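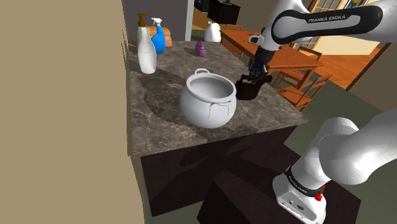

Simulation and Manipulation Group / Kitchen Bench Notebook

Sunday, June 20, 2021

Came in on a Sunday because the overnight batch on the Lockwood kitchen stopped dead and I couldn't leave it alone. Writing this down while it's fresh, mostly for me, partly for Jennylyn Pangilinan, who takes the bench over tomorrow and will want to know why the queue is paused.

Short version: the gripper thinks it's empty when it isn't. Longer version below, with the wrong turns left in (I always wish people left theirs in).

The task was the usual pick and place, island counter layout, Franka on the pedestal, the little dark brown handbag thing as the object and the big white pot in the middle of the counter as the obstacle. I asked for 1,856 episodes. The monitor flagged 145 of them as "grasp lost" and then the safety stop tripped and held the whole batch, as it should. My first thought was that the bag was sliding out of the fingers. It's a lumpy shape and I never really trusted its friction numbers.

So I turned the friction up and reran a handful. Same flags, same kind of places. Turned it up to something silly, glue basically, and still "grasp lost". That should have been my clue, but I spent another hour on contact settings first. Don't do that.

What finally helped was stepping through one flagged episode by hand and stopping it right at the flag. Render is at the top of this entry. The fingers are closed on the bag, it's just above the marble beside the pot, and the log line for that very step says object not held. So the drop never happened! The physics is fine. It's the check that's wrong.

I went and read the check, which is old Gadari code we pulled in last October and never looked at again. It decides "held" from the finger gap: anything under a set width counts as closed on nothing. The bag is thin if you grab it one way and fat if you grab it the other way, and when the planner picks the thin way the gap goes under the limit. Every flagged episode I opened was a thin-way grasp. I opened 11 of them, which is not all 145, so please don't quote me on all of them yet.

Now the part I like less. When the check says "lost", the recovery routine opens the gripper and backs the arm off to try again. With something really in the fingers, that means we let go of it wherever the arm happens to be. In sim, who cares, the bag falls on a countertop that isn't there. But the same recovery routine is on the Hudgate cell, the real one, and people reach into that cell to reset objects. I looked through the Hudgate logs and found 2 recoveries I can't explain any other way. Both with small parts, no harm noted. Still, an arm that opens its hand and pulls away when you think it's in the middle of a carry is a surprise I don't want anyone standing next to.

What I did today:

Paused the queue. Leave it paused.

Turned off auto recovery on Hudgate. It now stops, holds grip and waits for a person to clear it. Annoying, slower, fine. There's a note taped to the pendant as well.

Changed the check on my branch so it looks at finger force along with the gap. Both have to say empty before it calls it lost. Reran the same flagged episode and it got past the bad step with "held" reading true. That's one episode – not a fix yet.

Put the friction back where it was. (Jennylyn, if you see glue numbers anywhere, those are mine, kill them.)

Still open:

The force reading in Isia is noisy right after the fingers close, and I've got a short delay in there that I picked by feel. Needs a proper look. Also want to try a grasp that misses completely, so we know the new check still catches a real empty hand. I only tested the direction that was hurting me.

The other thing is the path past the pot. I noticed while stepping through that the arm carries the object pretty low there. The planner reports no contact and I believe it, but I'd like more clearance before any of this goes near the real cell, especially with that handle sticking out on the right side.

And somebody should go through the rest of the Gadari checks. I'll start on the joint limit one, since I remember thinking it looked odd in October and then going to lunch.

Branch is pushed, log folder is linked in the bench channel. Rerun of all 145 starts when Jennylyn has read the diff and says okay.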